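4.2 Arbitration between the two arm controllers

Each arm runs its own joint-level controller, and the two share only a clock and a task state. In the first version of the Pedach stack the planner sent both arms a single joint trajectory in one message. This made synchronization simple, but any replanning for one arm forced a full replan for the other, even when the second arm had nothing to do. We therefore split the planner output into two streams and added an arbiter that decides, at every cycle, which arm may enter the shared volume.

The arbiter holds 3 states per arm: free, holding and yielding. An arm in the free state may plan into the shared volume if the other arm's swept volume, padded by 18 mm, does not cross its own. An arm in the holding state has priority and keeps it until the task layer releases it. A yielding arm stops along its current path and does not back out unless the arbiter asks for it. Early tests with automatic back-out led to slow oscillation, with both arms giving way in turn, and the rule was dropped in December.

Grasp candidates come from the Nirley perception module, which fits a coarse shape to the segmented point cloud and returns a ranked list. Only the top 6 candidates are passed on. For objects with a handle and a spout the list is often dominated by grasps on the body, because the body gives the largest smooth patch. We added a term to the score that favors handles when the task label calls for lifting or pouring. The weight of this term was set by hand — we did not tune it per object.

Arm assignment is made after ranking. The cost is the sum of path length and a penalty for wrist angles near the joint limits, computed for both arms against every candidate. If the two costs differ by less than 30 percent, the arm used in the previous step is kept. Figure 6 gives a head-camera view of the two-arm setup with a kettle on the table.

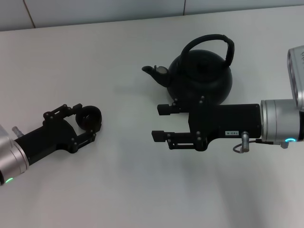

Figure 6. Head-camera view of the workspace, with a black kettle and both grippers over the white tabletop.

Mac Giolla objected that the arbiter treats the padding as fixed, while the tracking error of a moving arm grows with speed, and that a margin tied to joint velocity would be safer and would waste less space at rest. We agree with the first part. A velocity-based margin was tried in the Parnex simulator, where it made the collision check depend on the time scaling of a path that had not yet been time-scaled. Solving the two together raised planning time beyond the control budget. The fixed margin was kept, and the speed limit inside the shared volume was lowered instead.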